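What should I expect at a robot open day, and is the simulator session worth booking?

Asked in: Days Out and Events

Hi all. My daughter (14, mad about anything with wires in it) has talked me into the robotics open day at Lodholm in February. I've never been to one of these. The booking page gives you two choices, the workshop tour or something called the Trident simulator session, and you can only pick one per ticket. The tour sounds like the obvious pick, but she's dead set on the simulator and I can't work out from the page what you do in it. Do you sit and watch a screen? Do you get a go? Is it basically a video game?

Also, I get a bit queasy with moving pictures. I had to leave the cinema once over a film about boats. Has anybody here been, and would you do it again? Any tips on parking or food welcome too, the page says nothing about either.

3 answers

Answer from Rocío Bravo (marked as most helpful)

I went to the last one and did the simulator, so I can help with most of this! My brother did the tour and we compared notes over chips afterwards.

First thing, it's not quite a video game, though I can see why people say so. You're put in the robot's place. What you get on the screen is the view from its own body, so when you look down there's this great white chest in the way, and then the two arms sticking out past it. It took me a good while to stop feeling like I was peering over a very large dinner plate. The chap running our session (from Tullano, I think they write the software) told us to forget the room and just get used to where our hands were.

Then you have a look about. The room they gave us was made up like somebody's house, with a desk at the far end and a toy car on the floor, and in between you and all that were two big lattice things, a blue one on the left and a black one on the right. The whole first half was about those two. You want to be able to say how far each gripper is from the bars before you try moving anything, and I was hopeless at it. My left hand always felt further away than it was.
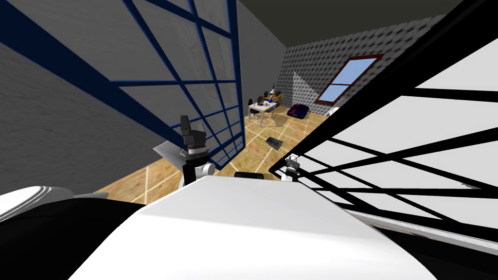 What you do in the session

You get a short talk first, then you take turns. There were 2 stations when I went and a fair queue for each, so do the booking early and get the first slot if you can. My turn went something like this:

They let you wave the arms about with nothing to do. Enjoy this bit, it's the best bit.

Then you open and close the grippers. The arms are slower than you want them to be and everybody overdoes it at first. A lad in front of me kept saying sorry to the screen.

After that they ask you to talk through how you'd get down the gap between the two panels to the room at the end. You don't drive it down there yourself, which I was a bit put out about, but the talking is more interesting than it sounds. People had completely different plans. One woman wanted to tuck both arms right in, and the Tullano chap said fine, and what will you see then? I hadn't thought of that at all. With that big body in front you need to know where the arms are, and the floor close to you is the part you see least of.

On feeling queasy — yes, a bit, in my case. The view doesn't stay level. In one part it was tipped right over so the wall on the left went sloping off and the floor tiles ran away from you at an angle, and I had to look at my shoes for a minute. You're looking at an ordinary screen on a stand though, no headset, so you can look away whenever you like and nobody minds.

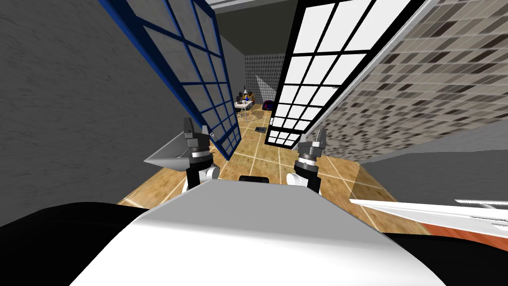 The tipped view, looking between the blue and black panels towards the little white table.

I did like how much fuss they'd gone to with the room. There's mosaic tiling on the wall on the right, all beiges and browns and greys, and I'm sorry to say I spent part of my go thinking about my bathroom.

Would I do it again? I would, and for a 14-year-old I'd say it beats the tour. My brother enjoyed the tour but he said it was a lot of standing behind a rope. They do ask under-16s to have an adult in the session with them, so check that your own ticket is for the same thing as hers, because we saw a dad get sent off to sort his out.

Food: there was a van. Take sandwiches.

Answer from a member

Did the tour, not the sim. It was all right. The Antoniuk people had a bench with gearboxes taken apart and you could pick the pieces up, which my kids loved, and after that it was mainly talks. Too loud at the back to hear much. Parking was 3 pounds in the field and it was MUD, so wear boots. They had more than 400 people through the day I went and the one car park exit took ages, so leave before the end if you can bear to.

Answer from a member

no idea about this one but check if they do a joint ticket, lots of places do if you ring up and ask instead of booking online

Comment from the person who asked

Thank you, that's so helpful, especially the bit about the screen being on a stand! I'd been picturing goggles. I've booked us both on the simulator, first slot of the morning, and I'll look at my shoes if I have to. Rocío, one more thing, did they let you take your own pictures or is it phones away?

Reply from Rocío Bravo

Phones were fine when I went, only they asked for no flash near the stations. And ring about the joint ticket anyway, can't hurt. Have a lovely time, and let us know how she gets on with the arms!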